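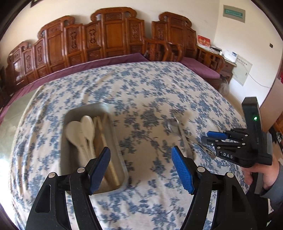 A sprig print: blue floral sprigs on cream cloth.

Sprigs, Stripes and Scatter: How a Printed Pattern Repeats
Handout for Week 2, Pattern and Printed Cloth
Iresha Mollah
9 min read
Last updated: June

Last week we finished with the printing block and the problem of joining one impression to the next. Today we get to my favorite part of the whole course, the repeat itself! Once you start seeing repeats you will find them on bus seats, wrapping paper, bathroom floors and your grandmother's apron, and I'm afraid there is no cure.

Some words first

A motif is the thing being repeated: a flower, a dot, a fish, a teapot. The ground is whatever lies behind it. A repeat unit is the smallest piece of the design that can be copied again and again to make the whole cloth, and it may hold one motif or dozens. People mix up the motif and the unit all the time. If a print has three roses, each facing a different way, the rose is your motif, but the unit has to take in all three before it begins again.

A sprig is a small plant motif, usually a bit of stem with leaves and a flower or two, standing free with open ground around it. When the stems link up and run on across the cloth we call it a trailing pattern. There are plenty of prints that sit between the two, and we'll argue about them in class on Thursday.

The straight repeat

Also called a block or square repeat. Each unit sits directly beside the next and directly under the one above, like tiles on a kitchen wall. It is the easiest to draw and the easiest to print, and for checks and formal designs it can look splendid. With small flowers it is harder to get right. The eye picks up the rows and columns very quickly, and on a long curtain you get what mill people call tramlines – gaps that join up into pale stripes running the length of the cloth. Step back from your drawing and squint. If you see stripes you didn't draw, you have tramlines.

The half drop

Here each column slides down by half the height of the unit. That one small move changes everything! The horizontal rows break up, the motifs fall into diagonals, and the eye travels over the cloth much more freely. A half drop can also make a modest unit look wider than it is, as the neighbor at the same level is now two columns away. It's a wonderful trick for wallpaper and furnishing cloth, and a lot of floral prints depend on it.

Try it with the paper squares in your packet. Lay out nine in a straight repeat, look for a minute, then slide the middle column down by half. I have done this with every group I've taught and I still enjoy the moment it clicks.

The brick repeat

The same idea turned on its side. Rows shift sideways by half a unit, as bricks do in a wall. It suits wide, low motifs (birds in flight, boats, sleeping cats) and it keeps strong horizontals, so be careful with it on anything that will be worn around the hips. Abilio Calvo, who taught me, used to pin brick repeats on a dress form before he would talk about them at all.

Spot repeats and tossed layouts

In a spot repeat the designer divides the unit into a grid and places one motif in each row and each column, never two in the same line. Draw a five by five grid and try it: once you have your five places, turn the motif a little each time so the stems point in different directions. The result looks scattered, yet it's very well behaved and leaves no big holes. Sprig prints made this way are a joy to sew with, especially when the motifs point every which way and the pattern pieces can be turned to save cloth.

A tossed layout is looser. The motifs point anywhere and the designer balances them by eye. Beginners think this must be the easy one (no grid!) and then spend an entire weekend chasing a hole from one corner of the unit to the other. Fill it on the left and it opens up on the right. Brisa Camacho's method is the best I know: she cuts the finished drawing into quarters, swaps them so the outside edges meet in the middle, and then draws across the joins. Do that before you add any color, please.

Scale, and the size of the unit

How big should the unit be? In hand drawing you can choose what you like. In production the machine has a say. With a rotary screen, the distance around the screen has to hold a whole number of units, so a mill that gives you a 60 cm height will be happy with units of 60, 30, 20 or 15 cm and very unhappy with 17. Ask before you draw. Digital printing has loosened this a great deal, but a tidy unit is still kinder to whoever has to match the seams.

Scale also changes with distance. A sprig that looks crisp on your desk may turn to gray fuzz across a room, and pale blues on a cream ground fade into each other sooner than you'd expect. Folds and gathers matter too: a generous motif can vanish into a pleat while a small one carries on happily. Print a sample at full size, hang it, crumple it, throw it over a chair and look again from the doorway.

Looking at the Ikurari book

We are very lucky to have the Ikurari sample book for this session. It holds 1,471 swatches pasted in by hand, a good many of them florals, with notes in the margins about dye and price. Aitana Manzano has marked several pages with paper slips. Look for the page where the same leaf appears in a straight repeat and again in a half drop. It's a beautiful thing to have side by side, and I could talk about it all afternoon.

Please handle the book with clean, dry hands and keep pens off the table. Pencils are fine.

For next time

Find a printed cloth at home. A scarf, a sheet, a shirt, anything will do. Mark one motif with a pin, then hunt for the next one that is exactly the same, facing the same way with the same neighbors. Do it sideways as well as up and down. Sketch the unit and write down which repeat you think it is.

Then write around 1,000 words on your cloth. I'd love to hear where the pattern works and where it struggles, and whether the cut and sewing respect the repeat or ignore it. Photos or tracings are welcome. If you can't find the full unit because the piece is too small, say so and draw what you can.

Iñaki Cabello will be in the print room at 2 p.m. on Thursday for anyone who wants help with the quarter-and-swap method. Bring tracing paper and low-tack tape.

14 shares
3 comments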